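ok shoe bin thread. typing fast, on my lunch

so we're doing indoor shoes at the workshop now. slides, slippers, whatever you want as long as it never goes outside. and they all go in one bin by the end of the day. that's the system. it took us since July to get to ONE BIN
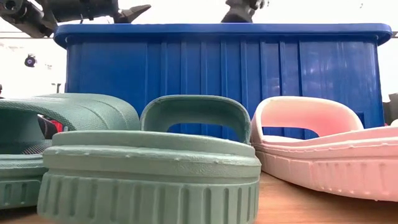
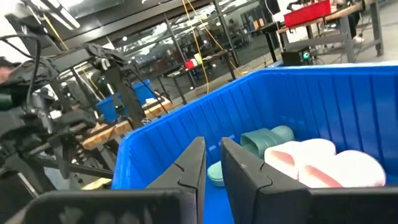
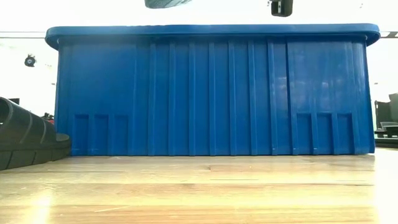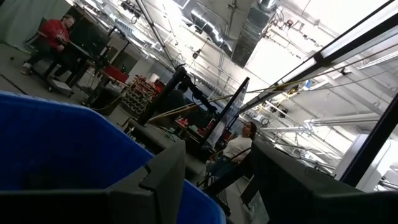 The blue bin.

---

yes it goes up on the table for sorting. no I am not doing this crouched on concrete, my knees quit years ago

---

a few of you asked why a bin and not a rack. had a rack! it was the Endau one, the folding kind. slides fall straight through the bars if you put them in toe first. slippers just kinda sag. every evening it was shoes under the rack, next to the rack, behind the rack

---

bin = throw it in. done. a person who is late for the bus will throw a shoe in a bin. same person will not line up a shoe on a bar

---

shoes so far, if you're looking to claim something:

- sage green slides, wide chunky strap
- the white ones with the pink stripe (salmon? pink. I'm saying pink)
- dark green slipper, the teal-ish kind of green

if any of it is yours PLEASE write your name in them. inside the strap, marker, two seconds

---

the white ones. ok. fuzzy white slippers in a workshop is a brave choice and I support it

---

Safta Costache has rules for the bin and I'm gonna write them down so I can stop being the person who repeats them

soles facing the wall
pairs together
no socks stuffed in the toes
nothing that isn't footwear (we found a tape measure. and a sandwich, wrapped, but still)

---

"soles facing the wall" sounds fussy till you reach in for yours and get a handful of floor grit. she's right. she's usually right about grit

---

sizes!! this is the actual problem. half the loaners are a 38 and half the people are not. if you have spare slides bigger than that lying around at home, bring them. any color. I do not care about color

---

someone in replies asking what 38 is in US sizes. I go by whatever the sole says and then I try it on, sorry, I'm no help

---

cleaning, quick version, rubber slides only:

warm water in the big sink
squirt of Niltine
old dish brush, go hard on the footbed where the little texture is, that's where it all lives
rinse, stand them up against something overnight

don't put them on the heater. I did that once. one of them came out a size smaller than its friend

---

fuzzy slippers are a different thing. those I take home and run cold in a pillowcase with a knot in it. air dry. they come out a bit flat, then you squish them around and they're fine

---

the bin itself - wipe it out when it's empty, it takes no time. grit collects down in the corners. the ribs on the outside hold dust too, a damp rag over two fingers and just run down each one. weirdly satisfying. I put a podcast on

---

scuffs on the outside I leave. it's a bin

---

where we got it: the restaurant supply place out past Prulstead, on the used shelf. paid way less than the rack. no lid, didn't want a lid. closed lid on a pile of shoes in summer, think about it

---

wait before somebody asks, yes it drains fine when you hose it, you just tip it over. two people if it's windy in the yard lol

---

things I tried before the bin, ranked worst to best

cardbord box (dead in a week)
the hanging pocket thing, 64 pockets, all of them too small for a human foot's worth of shoe
the rack, see above
bin

---

the hanging pocket thing is free to whoever wants it btw. good for screws or yarn or seed packets. it's rolled up behind the door at Dauda, ask at the front

---

my only complaint so far. stuff sinks. big slides on top, slippers underneath, and you're up to your elbow fishing for the second one. I've been doing a quick lineup on the table, everything out, match it up, then back in with the big ones FIRST. helps a lot. takes less time than finding one lost left slipper at closing

---

and if a single turns up with no partner it sits on the table till the end of the week. after that it goes in my drawer. I have a drawer. come and look through it, it's getting full

---

ok wow this got over 3,000 views, for shoes. hi everyone. I have nothing to sell

---

reply to the person who said just wear your regular shoes: you have not swept this floor

---

also to whoever suggested two bins, one for clean and one for needs a wash. I like it. asking Safta. we'd need another spot to put it, table's not forever and under the bench is all bags right now

---

update from Safta: "maybe, if you carry it." so that's a yes, I'll look for a second one next time I'm out that way. diffrent color so people don't mix them up. they will anyway

---

lunch over. name in your shoes. bring the big sizes. soles to the wall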